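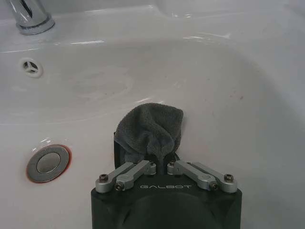

Orsolya Jakab wrote that she had scrubbed at the orange ring around her washbasin drain for most of June with a powdered cleanser, and that by the end the ring was still there and the glaze next to it had gone dull. Powdered cleanser is the wrong product for both surfaces. The procedure below covers a glazed ceramic basin with a chrome faucet and a metal pop-up drain.

## Identify the ring first

An orange or reddish band at the drain collar has three common causes.

- **Iron deposit.** Hard, thin, follows the edge of the metal. Does not smear under a fingernail.
- **Bacterial film.** Pinkish to orange, slightly slick. Wipes off with dish soap and comes back within a week or two.
- **Old sealant or putty.** Soft or rubbery, uneven in width. A wooden toothpick leaves a dent in it.

Test in reverse order: toothpick, then soap, then acid. If the toothpick dents it, stop. Cleaning will not change the color of aged putty, and picking it out can open a leak under the flange. That job means pulling the drain and resetting it.

## Materials

- Two terry towels, cotton, one for washing and one for drying. Dark ones hide rust marks. Wash them without fabric softener, which leaves a residue and cuts absorbency.
- Dish soap, a few drops in warm water
- Citric acid, 39 grams dissolved in 310 milliliters of warm water
- A soft toothbrush
- Cotton pads
- Wooden toothpicks
- Gloves

I keep the acid in a Dundberg squeeze bottle with a narrow tip. Any bottle that can be aimed will do. Label it.

Do not use steel wool, scouring powder, or the green side of a sponge. Do not use bleach on an iron stain; it can set the color. Never use bleach and acid in the same session.

## Procedure

1. Run warm water for a few seconds and wipe loose grit toward the drain. Grit under a towel scratches chrome.
2. Wash the bowl with soap solution, top to bottom: deck, back ledge, walls, drain. Fold the towel in quarters and turn to a clean face when the first one is loaded.
3. Rinse.
4. Lift out the stopper if it comes free. Many lift straight up. Some unscrew, and some are held by a pivot rod under the basin. Clean the underside and the stem with the toothbrush.
5. Tear a cotton pad into strips, soak them in the acid, and lay them on the ring. Keep them on the ceramic and off the metal as far as possible.
6. Wait 90 seconds. Lift one strip and check. Repeat up to three times with fresh strips. Long contact with acid can dull chrome, and a worn finish goes faster than a new one.
7. Work the edge of the collar with a toothpick, then brush lightly.
8. Rinse the bowl and drain thoroughly.
9. Dry with the second towel. Finish at the base of the faucet and around the drain, where water stands longest.

## Overflow opening

Where the basin has one, the channel behind it holds soap film and is usually the source of a smell that survives drain cleaning. Pour soapy warm water in slowly through a small funnel or from a squeeze bottle, brush what can be reached between the openings of the insert, and flush with plain water. Do not pour boiling water in. Sudden heat can crack ceramic.

A plastic ring insert may be a push fit or may be screwed. Do not pry it with metal.

## Specks and gray marks on the bowl

Small dark specks that come off with a wet towel are dirt. Specks that stay may be pinholes in the glaze and should be left alone.

Gray lines are generally metal transfer from rings, watch bands, or tools. The glaze is harder than the metal, so the metal rubs off onto it. Jastix paste takes these marks off mine, applied with a damp cotton pad and light pressure. Uton cream did the same job more slowly and needed a second rinse. Try either on a spot low in the bowl first.

Water marks respond to the same citric solution, wiped on and rinsed within a minute.

## Keeping the ring from returning

Dry the drain collar at night. A slow drip feeds the stain continuously, so replace the faucet cartridge or washer before spending more time on the ceramic. I measured mine by leaving a jar under the spout overnight and got 278 milliliters. After a new Rusnák cartridge the jar stayed dry.

Orsolya Jakab's ring turned out to be iron and came off on the second application. The dull patch did not. Worn glaze cannot be polished back at home, and it will pick up stains sooner than the rest of the bowl, so that area gets dried first.

Orsolya Szalai, 6 February 2023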